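采集拆装CPU护盖的示教数据，每段从哪里开始录、失败的要不要留

Duvar社区 › 示教与数据采集
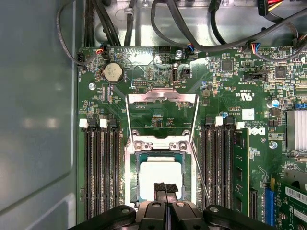 问题详情

发帖人：Noemi Marino

我们在做一个台式机和工作站主板的拆装任务，用遥操作采集示教数据，准备训练一个模仿学习策略。现在这一步只管CPU插座：压板已经掀开，夹爪下去夹住处理器上面的白色方形盖，竖直提起来，放到旁边的托盘里。上面贴的是腕部相机的画面，夹爪正对着白盖。

目前录了54段，三个操作员轮流录的。用其中的大部分训了一版，效果不好。现象是这样的：

一、夹爪能到插座附近，但经常停在白盖前面一点的位置，来回小幅摆动，不合拢。

二、偶尔合拢了，位置偏向一侧，提的时候盖子是斜的。

三、如果起始位置往内存槽那边挪一点，它会朝插座旁边的内存卡扣去。卡扣有白的有黑的，我怀疑它把白色卡扣当成了目标，但没有证据。

我的问题：

每段示教应该从哪里开始录？现在是从机械臂的停靠位开始，前面一大半时间都在空中移动，真正接触的部分很短。有人建议我直接从插座上方开始。

操作员夹歪了、松开重来的那些段，要不要删？现在是全删了，只留一次成功的。

另外主板要不要换着用？手上有三块，型号不一样，插座周围的布局也不一样。目前录的全是同一块，机箱也没有动过。

控制频率和相机都没有改过，用的是Olmedo采集程序的默认设置，腕部相机一路，外部固定相机一路。动作记录的是末端增量。

3个回答

Reinaldo Prado

先说现象一，停在前面摆动，多半是数据里有停顿。遥操作的人在接触之前习惯停下来看一眼，对一下位置，再往前送。停的这段时间里画面几乎不变，动作接近零，策略学到的就是“看到这个画面就不动”。你把每段的末端速度画出来，看看合拢之前是不是有一段平的。我们以前录内存条插拔的时候，这一段占的比例很大。

处理办法有两个，可以都做：

把速度低于阈值的连续帧删掉，只留开头几帧。注意夹爪正在开合的帧不要删，那时候末端也是不动的，很容易被一起删掉。删完一定要回放检查。

让操作员先空走几遍再录，走熟了停顿自然就短了。三个人轮流录的话，最好先统一路线，比如都从同一侧下来，都在同一个高度合拢。一个人从上面直着下，一个人斜着进，同样的画面对应两种动作，策略会取中间，两边都不对。现象二的偏斜可能也跟这个有关。

起始位置我建议拆开。从停靠位到插座上方这一段不用学，用路径规划走过去就行，示教从预备位开始录。预备位不要固定死，每段开始前随机偏一点，前后左右和高度都偏，再加一点绕竖直轴的转角。偏的范围要比你实际定位误差大一些。如果每次都从同一个点开始，训出来的东西只会走那一条线，稍微偏一点就不认识了。

失败的段不要全删，分两种：

夹歪了，松开，退回来，重新对准，最后成功的，留。这种恢复动作正是你缺的。但是要把夹歪之前那一小段截掉，从“已经歪了”的状态开始留，不然它会连怎么夹歪一起学进去。

夹歪了硬提，或者中途放弃的，不进训练集，单独存一个目录，以后训成功判别的时候用得上。

恢复数据也可以专门录：人先把夹爪摆到一个偏的位置，再开始录，纠正过来。这样不用等操作员出错。

还有一个安全方面的提醒，压板掀开的时候下面是处理器，示教时下压的深度要在控制器里设上限，别指望操作员每次都收得住。采集用报废板，别用还要装回去的。

Settimio Barbieri

多录就行了，54段太少。我们用Cloltix那套录到2,271段以后基本什么毛病都没了。

　　Noemi Marino 回复：你们是同一块板还是混着录的？

　　Settimio Barbieri 回复：混着的，具体比例不记得了，不是我管的。任务也不太一样，我们是拔线。

　　Reinaldo Prado 回复：数量是要加，但是停顿不处理，加再多也还是停。先清一遍现有的再看。

Manaia Quinlan

补充换板和卡扣的问题，楼上没怎么讲。

三块板都用，但不要一块录完再录下一块。一块板录完再换，光线、相机角度、操作员的状态都跟着变了，最后分不清是板的差别还是别的差别。我们的做法是录9段换一次，换的时候机箱也重新摆，转一个小角度，平移一点。麻烦，可是后面省事。三块里面最好留一块只拿少量出来训练，主要用来测试，不然你不知道换一块新板还行不行。

关于白色卡扣，怀疑的话可以直接测，不用猜。把策略停在你说的那个偏移位置，用不反光的黑胶带把白卡扣盖住，再跑几次。如果不往那边去了，就是它。另一个测法是不盖卡扣，把白盖拿掉，看它还往哪里走。两个都做一下，一个下午够了。

确认是卡扣的话，让预备位的随机范围覆盖到内存槽上方，从那里开始录一部分，让它见过“旁边有白色卡扣，但是要去的是方盖”的情况。你现在的数据全是从插座这边进去的，到了后半段卡扣老在画面靠边的地方，它没有理由学会区分。

腕部相机还有一点要检查。从你贴的图看，夹爪在画面下方占的面积不小，两个手指指着白盖。再往前送的时候，手指会不会把盖的边缘挡住，自己看一下合拢前的几帧。如果挡得厉害，最后那一点距离策略等于看不见，只能靠外部相机，而外部相机的分辨率缩小以后插座可能只剩很小一块。我们后来把外部相机的画面先裁到机箱范围再缩放，比整张缩小好。裁剪框要固定，训练和运行用同一个。

夹爪开度也要记到观测里，Olmedo默认记不记我不确定，你查一下配置。没有开度的话，夹住之后和夹住之前，画面差别很小，它不知道该继续合还是该往上提。

标注上，每段至少写清楚：哪块板，哪个操作员，结果，有没有恢复动作。我们一开始只写了结果，后来想按操作员筛，只能重新看录像。

　　Noemi Marino 回复：开度查了，默认没有记进观测，只在动作里有。速度曲线也画了，合拢之前确实有一段平的，其中一个操作员的特别长。打算先把停顿清掉，开度从日志里补回去，重训一版，再做胶带的测试。三块板轮换从周四开始录。

　　Manaia Quinlan 回复：补开度的时候注意时间戳，日志和图像不一定是同一个时钟。

　　Italo Sala 回复：同问题，我们夹的是另一种盖，也是停在前面晃。请问删停顿的阈值取多少合适？

　　Reinaldo Prado 回复：没有通用的值，看你的速度曲线。先取一个很小的，回放，动作连贯就行，有跳动就往回调。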